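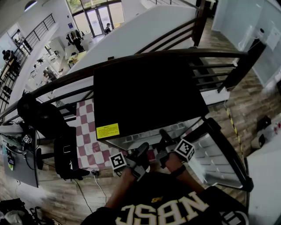 Figure 8.1 A work corner beside a balcony railing, with a keyboard, an office chair and cables on the floor.

Chapter 8
The Desk and What Lies Under It

In the first seven chapters we spoke of rooms as a whole. Now we come to one piece of furniture and the small area that belongs to it.

A desk is seldom alone. It brings a chair, a screen, a keyboard and always some cables, and each of these asks for its own place. In Figure 8.1 a black cable and a white one run near each other across the floor, and bags and clothing lie in a pile close by. Many readers will know such a corner from their own home.

Benito Arroyo, with whom I planned the offices at Zundthorpe, used to begin with the floor. He first marked where people walk, and only then he placed the desk. I follow the same order in this chapter. Section 8.1 treats walking space, Section 8.2 cables, and Section 8.3 the places for bags and coats - a subject that most plans forget.

Before you read on, please make a simple drawing of your own desk. You will need it for the exercises in Section 8.2.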